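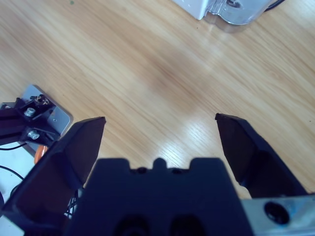
Skurkater capsule machine, wire stand and tray: review after 31 days

Posted 1/18/26 by Ruben De Graaf

I drank filter coffee at home for most of my adult life and had no complaints. Then the pot cracked, the replacement pot cost nearly as much as a new machine, and my sister-in-law offered me a discount code for Rivadeneira, the kitchen shop in Ultesthorpe. I came out with a capsule machine, a stand for the capsules and a small square tray. I paid for all of it myself apart from the discount.

I have used the machine every day for 31 days. I kept a tally on the back of an envelope for the first 26 days and then lost the envelope. What follows is based on the tally, on a few measurements I made with a kitchen scale, and on the fact that I'm the one who cleans the thing.

What I bought

The machine is sold under the Skurkater name, in white. It came with a drip tray, a water tank, a short manual and a sample sleeve of capsules. The capsule stand and the tray are both by Dridatlow and were sold separately. None of it needed tools. I had the box open and the first cup made in less time than it took to find somewhere to put the packaging.

Size and placement

I keep it toward the back of a light wood table. The footprint is smaller than I expected from the shop display, but you need more room than the footprint suggests. The tank has to lift out, and the lever needs clearance above. If you plan to put it under a wall cabinet, measure with the lever raised. I did not measure and my first spot, on the counter beside the stove, was no good. I could raise the lever only partway before it hit the underside of the cabinet.

On the table it has been fine. It doesn't slide when I work the lever, though I do put one hand on the housing out of habit. The surface under it has stayed clean apart from one ring, which was my fault for moving a wet glass.

The lever

The lever is chrome-colored and runs across the top of the machine. It has a solid feel and a definite stop at both ends. Lift it, drop the capsule in, bring it down. The resistance comes near the end of the travel, when the capsule gets pierced, and it takes a firm push. My mother, who has arthritis in both hands, can do it but doesn't like to. If grip or wrist strength is a concern in your house, try one in the shop first.

It shows fingerprints. So does the glossy white front, to a lesser degree. I wipe the lever most mornings with a dry cloth and leave the front for the weekend.

Water tank

The tank sits at the back right and has a round black lid. It's clear, so you can check the level without lifting anything. There is a small yellow warning label on the side. I tried to peel one corner of mine and then left it alone, since it was obviously going to leave glue behind.

I fill it to 600 milliliters by the kitchen scale, which covers a day for two people with rinsing included. Filling it at the sink is easy. Putting it back takes a little attention. It has to go straight down onto the valve, and if you come in at an angle it feels seated when it isn't. The pump then makes a dry rattling noise and nothing comes out. This happened to me twice in the first week and hasn't happened since.

I'd have preferred the tank on the left, closer to my sink. That's a matter of how my kitchen is laid out and I don't count it against the machine.

Spout, drip tray and cups

The spout is metallic and points straight down over the drip tray. A plain drinking glass fits under it, and that's what I use most days. I like being able to see how much coffee has come out. A small espresso cup also fits, but the coffee falls farther and spatters the rim. My travel mug doesn't fit at all with the drip tray in place. If I take the tray off, the mug goes under with very little to spare, and I have to mop the table afterward.

The drip tray has a black-and-silver grille. It lifts off for washing. Coffee collects in the corners of the slots and dries hard, and a wet cloth over the top won't get it out. An old toothbrush will. Every third or fourth day is often enough.

After the pump stops, the spout goes on dripping for several seconds. Leave the glass where it is until that's finished. I was impatient about this at first and now I'm not.

Taste and temperature

The coffee is what you'd expect from capsules. The short setting gives a decent small coffee with some foam on it. The long setting pushes more water through the same capsule and the last third is thin and slightly bitter. I stop it early by hand. If you want a big cup, run two short ones.

The first cup of the day comes out cooler than the second. Running a little plain water through first fixes most of that, and it warms the glass too. Milk straight from the refrigerator will bring a short coffee down to lukewarm, so heat the milk if that bothers you. The machine has no milk function and didn't claim to have one.

Noise

Louder than a filter machine and over much sooner. With the kitchen door shut it doesn't wake anyone. With the door open it does.

The capsule stand

This is the weakest of the three purchases. It has a round black base disc and thin black wire rods coming up from it. It looks good standing empty at the right-hand side of the table, and mine stands empty a lot of the time, as I keep going back to taking capsules straight from the sleeve.

Part of the trouble is loading it. Each capsule has to be fitted into place one at a time, and if you go too quickly the ones you've already done work loose. With a full load I wouldn't want to carry it across the room. The wires are thin enough that dust isn't a problem, which I'll give it, and the base is easy to wipe. It also doesn't scratch the wood, or hasn't so far.

A bowl would do the same job and cost nothing. If you have guests who like picking a flavor, the stand makes more sense than it does for me.

The tray

The tray is teal-blue and square, with rounded corners and raised edges. I bought it for the color and it has ended up being the most useful of the lot. It lives to the left of the machine, usually at an angle because I never put it back straight. Used capsules go on it until I'm ready to empty them, along with the spoon. The raised edges keep the drips in.

I've washed it by hand every evening. The color hasn't changed. I don't know how it would do in a dishwasher and there was nothing on the packaging about it. My only complaint is that a wet spoon slides around when you pick the tray up.
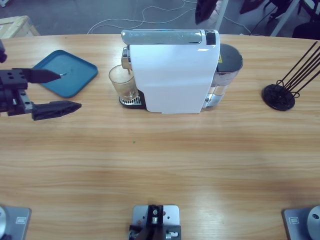
Cleaning and descaling

Daily: empty the used capsules, rinse the tank, wipe the spout. It adds up to a couple of minutes. I do it in the evening so the table is clear for breakfast.

Weekly: wash the drip tray and grille properly, wipe down the front, and run one full cycle with no capsule in. The water from that cycle comes out faintly brown. By the second empty cycle it runs clear.

Descaling I've done only once, early, because our water is hard. I used a plain citric acid solution and then flushed two full tanks through. It took most of a morning, though I was doing other things in between. I have a note on the calendar to do it again in March.

Running cost

Capsules are the real expense. At the rate we're going through them, we'll have paid for the machine a second time well before the year is out. Filter coffee was far cheaper per cup and I won't pretend otherwise. On the other hand I used to pour half a pot down the sink most days, and I don't do that anymore.

The shop's leaflet says the pump is good for 2,000 cups. I can't test that in a month. The warranty card asks you to register online, and the form rejected my postal code until I typed it without a space.

Things I'd change

A longer cord. Mine reaches the outlet with nothing to spare, and the table had to move toward the wall to suit it.

A drip tray with a second height setting, for espresso cups.

A tank that clicks, or does anything at all, when it's properly seated.

Some indication in the manual of how to clean around the piercing parts. There's a diagram, but it's the size of a postage stamp and has no labels.

Ratings

Skurkater machine: 4 out of 5. Well made, easy to live with, loses a point for the tank seating and the fixed cup height.

Dridatlow capsule stand: 2 out of 5. Fine to look at, slow to load.

Dridatlow square tray: 5 out of 5. I've gone back for a second one to put by the sink. They were out of the teal and I'm waiting on a call.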